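Bedroom notebook, Stolton flat
11 April 2026

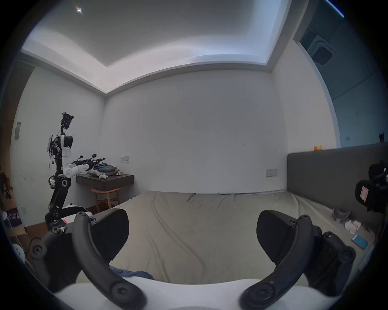 Bed, dark blue item on the sheet.

Page carries on from the bedding notes. Today was the bed and what ends up on it. Plan was to clear the surface, sort what came off, then get the fitted sheet to lie flatter than it does now.

State at the start: grey-beige fitted sheet on, creased over most of its surface. One piece of dark blue clothing, crumpled, near the foot. Near the headboard a folded grey fabric item, a white paper package with a pink-printed label, and a phone with its screen lit. Small orange and yellow thing on top of the headboard and a small black one further along. I left both where they were for the first round.

Order I used:
Phone first, to the shelf in the hall. Then the paper package, then the folded grey item, then the clothing last. Grey item went on the chair as it was, no refolding. Clothing went to the wash pile without checking it. Should have checked it - the Vasseur list asks for pockets to be emptied before anything goes in the pile. Went back and did it. Nothing in them.

Sheet: pulled from the foot end corners first, then the headboard side. The long creases came out with pulling. The short ones in the middle did not, and smoothing by hand only moved them along. Tried lifting the mattress corner and tucking the elastic further under, which helped on that corner and made a new diagonal fold toward the middle. Did the opposite corner the same way and the diagonal mostly went.

Time for clearing, 68 seconds. Time for the sheet, 83 seconds on the first try, not counting the corner I redid. Did 3 tries in all. Did not write down the other two times, the timer had been reset.

Headboard: flat padded face, straight top edge. Things set on top of it get knocked when the sheet is pulled on that side. The black one went down behind on the second try and I had to move the bed out to get it. From now on the top of the headboard gets cleared with the rest, before the sheet is touched. Change this in the Greludau checklist, step 2, which at the moment only says "clear bed."

Also for the checklist: "folded items" needs a place to go. Chair is fine for one thing, no good for a stack. There is a low basket in the Grirkia storeroom that would fit beside the door.

Left at the end: bed clear, sheet on, some creasing in the middle. Paper package is on the hall shelf next to the phone, unopened.

To do
- wash the fitted sheet and put it back on slightly damp, see if the middle creases are from storage
- try the spare sheet, deeper corners
- fetch basket
- reset timer only after writing the number down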